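Flastimov Publishes Chore Readiness Results: Machines Good With Buttons, Less Good With Your Cupboards

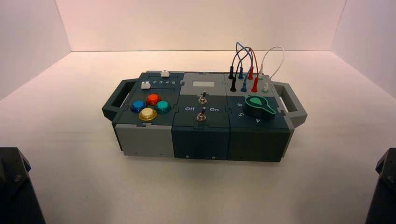
By Rui Caldeira, Flastimov Press Office
Altthorpe, October
For immediate release

ALTTHORPE – Flastimov, which tests automation equipment for landlords, hotels and small manufacturers, today released the results of its first Chore Readiness Review. The company set out to answer a question its customers keep asking on the phone, usually in a tone of mild accusation: can a machine do the housework yet?

The short answer is no. The longer answer runs to 291 pages and is available from the Altthorpe office.

The review took 25 jobs that people would gladly hand over and put them in front of two-armed robot systems. Some came from the home, such as setting a washing machine, wiping a counter, pairing socks and putting away a mixing bowl. Others came from the shop floor, such as switching a bench supply on, plugging in test leads and turning a selector to the position on the work order. Each job was attempted 200 times. Flastimov staff would like it known that they did not enjoy the socks.

The best results came from the task board, a box with two carrying handles and more things to press, flip, turn and plug in than most kitchens contain. It has four big push buttons in red, blue, teal green and yellow, a pair of metal toggle switches, sliders, a large knob with a green pointer, and test leads in blue, black, red and white. It sits on a white table between white walls, which is a better class of working conditions than the average laundry room can offer.

Pushing buttons is close to a solved problem. The systems found the right color and pressed it, and they did so without sighing. Toggle switches were nearly as good, though one system developed a habit of flipping a switch on, backing away, and returning to flip it off again. Reviewers with teenagers felt this was within the normal range.

The knob was harder. A person turns a dial until it feels right and then looks to see where it stopped. The systems tended to look first, commit fully, and end up somewhere between two numbers. On a test board this costs a point. On a washing machine it costs a sweater.

Then there were the cables. A plug held firmly in a gripper will go into its socket most of the time, provided the rest of the wire minds its own business. Wires don't. They spring up, lean on their neighbors and hide the socket at the moment it is needed. Most of the failed runs in the shop-floor section of the review came down to a lead in the way of another lead, a finding that will surprise no one who has looked behind a television.

"We get brochures every month telling us the household robot has arrived," said Rui Caldeira, who wrote the review and also this press release, and is therefore quoting himself. "I have a cupboard at home where the lid for every container lives except the one I want. When a machine can deal with that cupboard, I will put out a much shorter release."

What the results mean for buyers

For workshops, the news is fairly good. If the job stays in one place, uses the same controls every time and happens on a clear surface, a robot may already be worth a trial. Tuominen, a maker of ventilation controls, took part in the review with its end-of-line check, in which a unit is switched on, set, pressed and switched off. The company is keeping the arrangement for the evening shift and has kept a person nearby, partly for the cables and partly for company.

For hotels and rental properties, Flastimov advises patience. Hostden, which manages furnished apartments, offered one of its kitchens for the household section. The systems managed the microwave and the extractor fan. They did less well with the drawer that sticks, the cutlery tray that slides forward when the drawer finally opens, and a dish towel that had been left on the oven handle. The towel stopped work for most of a morning.

For everyone else, the review recommends continuing to do the dishes.

How jobs were scored

Jobs were scored on whether they were finished, how long they took and whether a person had to step in. There was no credit for effort or for a graceful approach. A run in which the machine reached for the correct button and pressed the table beside it was recorded as a miss, however sincere it looked.

Flastimov also timed its own staff on the same jobs. The staff won at everything except pressing the same button over and over, where they became bored and began pressing the others. Their score for that job appears in an appendix, at their request in small type.

Only 6 of the 25 jobs earned a rating of "ready," meaning a customer could install a system without having to hover. All six involve controls that stay where they are put. The household jobs involving cloth, food or anything that rolls were rated "not yet," and sock pairing received a rating of its own that the company has decided to leave out of the summary.

Next steps

Flastimov plans to repeat the review with the same list of jobs so that results can be compared fairly. Manufacturers wishing to enter a system should contact the Altthorpe office and describe what it does on an ordinary working day. Promotional videos set to piano music will be returned.

About Flastimov

Flastimov tests automation equipment on behalf of the people who have to pay for it. The company sells no robots and owns one vacuum cleaner, which is pushed by hand.

Media contact: Rui Caldeira, Press Office, Flastimov, Altthorpe. Calls are answered in the afternoon. Copies of the full review are free to press and trade publications on request.

ENDS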